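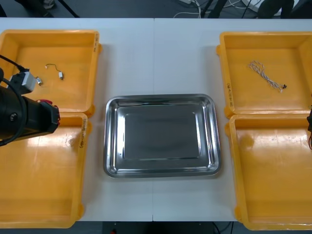

Frequently asked questions for participants: the Plarano gout study

What does the study look at?
We follow adults with gout and want to learn how often attacks return after the uric acid level has come down.

Who can join?
Any adult whose family doctor has confirmed gout. You must be able to visit the Zastgate clinic. Persons on dialysis can not take part.

How long does it take?
The study lasts 30 months, with a visit every 6 months. At each visit we take blood and examine the feet, knees and hands.

Must I stop my medicine?
No. Please continue as your doctor has prescribed, also during an attack.

What if I have an attack between visits?
Write the first day and the joint in your diary, and phone the study nurse. If you have fever, go to emergency.

Will I be paid?
There is no payment, but parking at the Bianchini Centre is reimbursed. Keep the receipt.

Can I leave the study?
Yes, at any time. Your usual care stays the same.

Last updated: May 1, 2019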